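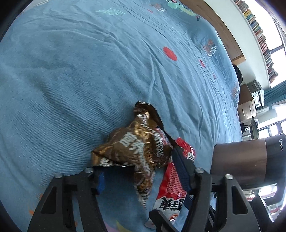

Grip labels for flexible packaging: reproducing the Okabe result
Posted by Keerthana Devadiga in Manipulation / Data Collection

I am trying to reproduce the grasp-point result from the Okabe report on thin film packaging. Their claim is that a policy trained on hand-held gripper demonstrations does better on snack packets when each demonstration is labeled by where the packet was held (sealed end, body, or corner) than when it is labeled by item name only.

My set has 1873 demonstrations, all tray tasks with mixed packets. I held out 10 percent for testing. With item labels the policy completes 7 more picks per 90 trials than with grip labels, the reverse of the published result. Same network, same training length. Has anyone seen this? I suspect the layout of the packets before the first grasp, but I have no clean way to test it.
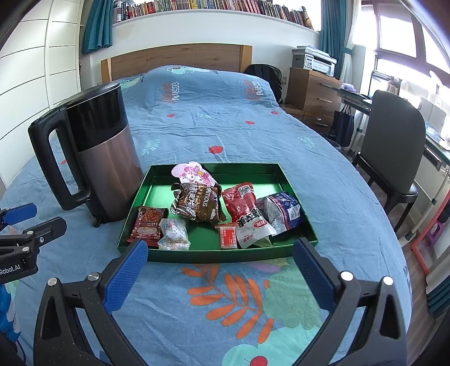

Tray with mixed snack packets on the bed.

Horațiu Mocanu
Check how you assign the grip label. The Okabe labels are taken at first contact. If your script takes them at the moment the fingers stop closing, film packets will already have shifted and a corner grip gets logged as a body grip. We had this in the Trorkham set and relabeling a small part of it by hand was enough to see the problem. Compare the two label times on a sample before you retrain anything.

Also look at finger opening at the moment of release. Puffy bags and flat packets need separate thresholds.
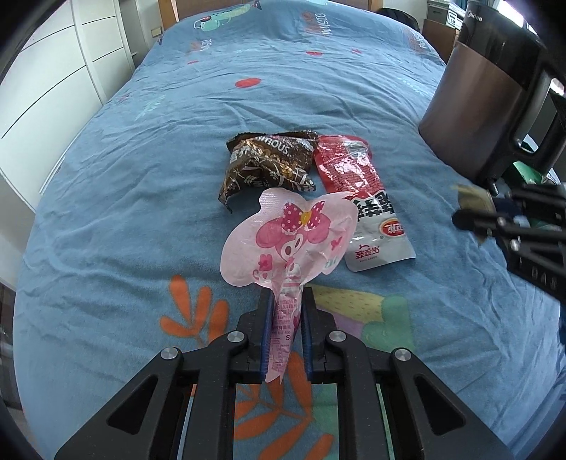

Shuk-fan Hung asks whether the sealed-end class should include twisted ends. In the report it does not, as far as I can tell. A twist is stiffer than a flat seal and the fingers can close fully on it. Merging the two makes the class too wide to be useful. I would add a fourth label.

Kazuhiro Tsuji
Just use more data. Item labels always win on small sets.

Kenta Nagano
I don't agree that size explains it. We ran the same comparison on Hanadari with a smaller set and grip labels came out ahead. What mattered was the split. If you hold out demonstrations at random, the same packet in nearly the same pose lands in both training and test, and item labels get credit for memory. Hold out whole packets instead. 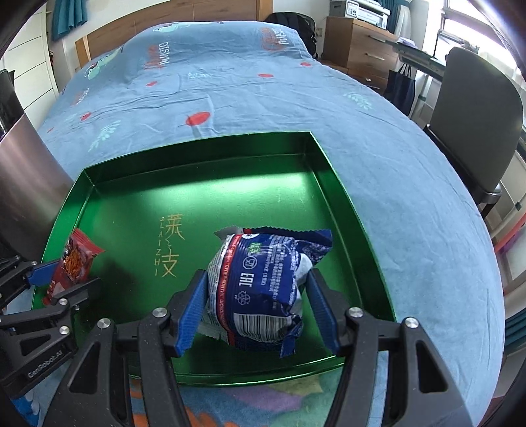 After that, report body grips on their own. A filled bag changes shape under the pads, so the pose estimate from before contact is a poor guide to the pose at release, and an average over all three labels hides this. I would also fix the random seed across both runs. A gap of 7 in 90 trials is within what we saw between seeds on Stuvero.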